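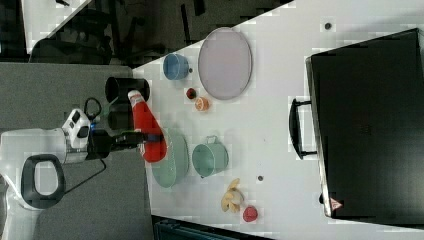 # Flellora Tabletop: Teleoperated Kitchen Demonstrations

Category: Datasets & Documentation
3 min read

## Summary

Flellora Tabletop is a collection of demonstrations in which a person operates a robot arm by remote control to handle kitchenware and small food items. It is maintained by the Halach laboratory and is intended for training and testing imitation learning policies. The current release contains 3000 demonstrations, of which 295 are held out for evaluation.

## Tasks

The release covers three task families:

- **Bottle handling.** The arm grips a bottle, tilts it over a bowl or mug, and returns it upright to the table.
- **Tableware placement.** Cups, bowls and plates are moved to a named position.
- **Food sorting.** Fruit items are transferred to a plate.

Objects are rearranged between demonstrations. Items that play no part in the instruction remain on the table as distractors.

## Collection

Operators control the arm through the Oda handheld interface. Each operator completes a practice period before contributing recordings. A demonstration starts when the operator presses the record switch and ends when the gripper is clear of all objects.

Recordings with dropped objects are retained and carry the tag `drop`. Recordings with lost control signals are removed.

## Format

Episodes are stored in Stastis archives containing camera streams, joint positions, gripper state and a written instruction. Time stamps share a single clock.

## Limitations

No liquids are dispensed in any episode. Appliance doors are not opened in this release. Left-handed operators are underrepresented.

## Maintenance

Corrections are issued each June. Reports should cite the episode number and the task family.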